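To: lultulell-users
Subject: Re: [lultulell-users] Gripper shuts by itself after stop reset?
From: Dirk Vanhove

On 01/01/2019, Helmi Kallio wrote:

> Hello all,
>
> Something odd on our two-arm bench and I'd like to know if anyone
> else has had it. Yesterday I hit the stop with the left gripper
> half closed on a plum. Opened the fingers by hand (we have the
> release enabled), took the plum out, cleared the stop. Arms stayed
> put, as they should. The gripper waited a moment and then closed,
> quite briskly. No program running, nothing in the queue that I
> could find.
>
> My hand was not in it but it could have been. Is this a setting? I
> am on the Dranolis controller with the stock config. Tried it again
> with the right gripper and got nothing at all, which annoys me more
> than if it had done the same.
>
> Helmi

Hi Helmi, hi everyone,

Yes! We've had it, and I'm rather relieved it isn't just us, although I'm sorry you got the fright. Mine did get me, as it happens. Only a pinch on the side of the thumb, a red mark and some bad language, but I was leaning right over the mat to put a plate straight and I'd cleared the stop myself not two seconds before, so I can't blame anybody else.

Let me tell you what we know, which is a fair bit more than we knew before Christmas, and then what we don't.

Our bench at Turnley is two arms at the back of a white table, brown mat over most of the top, a tray, a plate and a bamboo chopping board. The task is about as simple as we could make it: the round orange thing gets moved between the plate and the board, over and over, with the crockery shuffled about a bit between runs so the arms don't get too comfortable. We use the left arm for the board side. It's slow, dull work and you end up with your hands in there far more often than you'd like, nudging things and wiping things.
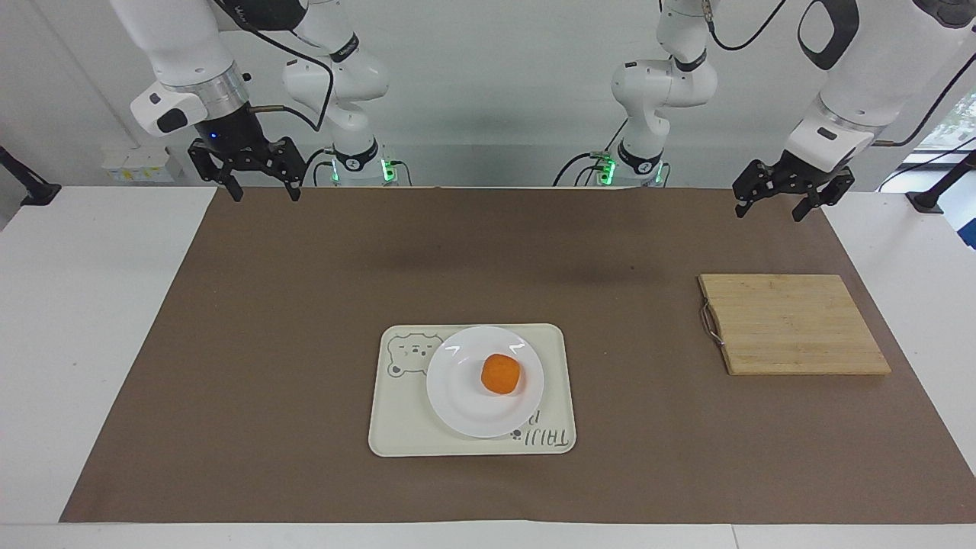
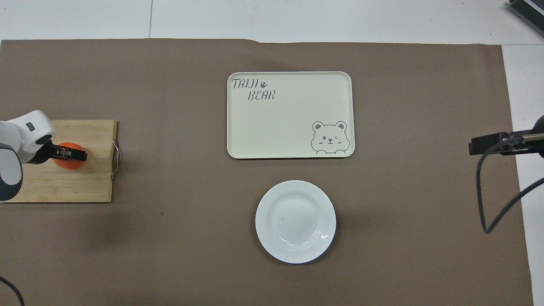

Turnley bench. First one has both grippers open and empty; in the second, seen from overhead, one of them has hold of the orange thing on the board.

Now the fault. What happens (as far as I can make out from the logs, and I've read a lot of logs) is that when you hit the stop, the arm side forgets its target and the gripper side doesn't. The gripper keeps the last width it was told to go to. If it was on its way to closing and never got there, it still thinks it owes you a close. You pull the fingers open by hand, it notices they're not where they ought to be, and as soon as power comes back it goes and finishes the job. There's a short wait first while the controller checks itself over, and that wait is the nasty part in my view. You clear the stop, nothing moves, you relax and reach in. Then it goes.

That would explain your right gripper doing nothing, by the way. If the last thing it was told was "open" and it had already opened, there's nothing left over for it to do. Try stopping it in the middle of a close and I'd bet you a pint it behaves just like the left. Keep your hands well clear and use a bit of sponge or something! We used a rolled-up tea towel. It's got a dent in it now.

I spent ages going down the wrong road on this. My first thought was the cable. We have one that loops over from the wrist back towards the base and I was convinced it was getting tugged at the end of the reach and sending rubbish down the line. Swapped it, ran it all afternoon, thought I'd cracked it, told everybody I'd cracked it. Then it did it again the next morning with the new cable, on the very first stop. What I'd done, of course, was have an afternoon where I never happened to stop in the middle of a close. So please don't go buying cables on my account.

After that we did it properly. 332 stops over several days, all noted down in a scruffy exercise book with what the gripper had been doing at the time. 28 of those were in the middle of a close with the fingers opened by hand afterwards, and it snapped shut on every single one of the 28. On all the others, not once. I'm not much of a statistics person but even I can read that.

What we've done for now:

Turned off the hand release. It's a pain, you have to send an open from the screen instead, but sending an open wipes the old target and the thing behaves. If you only do one bit of this, do this bit.

Added an open command to the start-up script so it runs as part of clearing the stop, before the gripper gets power. I want to be careful here: it works on ours, but it depends on the order things come up in, and I've seen it lose the race once when the machine was busy writing out a big recording. So I treat it as a help and nothing more. Also, if the gripper's holding something when you stop, it will drop it. Fine for us with a bit of fruit over a mat. Not fine if you're holding a glass, or anything sharp.

And we've changed how we work round it, which cost nothing. Whoever clears the stop keeps both hands on the near edge of the table until the gripper has either moved or the screen says ready. We felt silly doing it for the first day or so. If two people are at the bench, the one clearing it says so out loud. I know, I know, we should have been doing that anyway.

I've reported it to Desmet, who sold us the controllers, and it's their ticket 2808 if you want to add your name to it. Please do. The chap I talked to was friendly enough, but I got the feeling he thought it was a quirk of our config, and a second bench on the other side of the water with the stock settings would be very handy to wave at him. If you can send them the log from a minute or so before the stop to a minute after, that's what they asked me for. Turn on the gripper messages first or you won't see the target being kept, it's off by default and you just get a lovely clean log with a gripper closing for no reason in the middle of it.

Things I still don't know. Whether pulling the plug at the wall clears the old target (I think it does, but I've only tried it a handful of times). Whether the force limit you've set is respected on that first close. My thumb says it was a good deal firmer than our normal grip, but a thumb is hardly a measuring instrument and I'd love it if somebody with a proper gauge had a go. And whether it happens with a single arm, as everyone I've asked so far has a pair.

One more for Helmi: when you say you opened the fingers by hand, was that all the way, or just enough to get the plum out? Ours seems to do it either way, but it closes a lot harder from fully open, and I wondered if yours was the same.

Oh, and does anyone know if the newer Lultulell release changes the order things start up in? The notes mention "tidied start sequence" and that's all they say. We were going to move to it in April, but I'd bring it forward if it sorts this out, and I'd quite like to hold off if it makes it worse.

Mind your fingers in the meantime.

Cheers,
Dirk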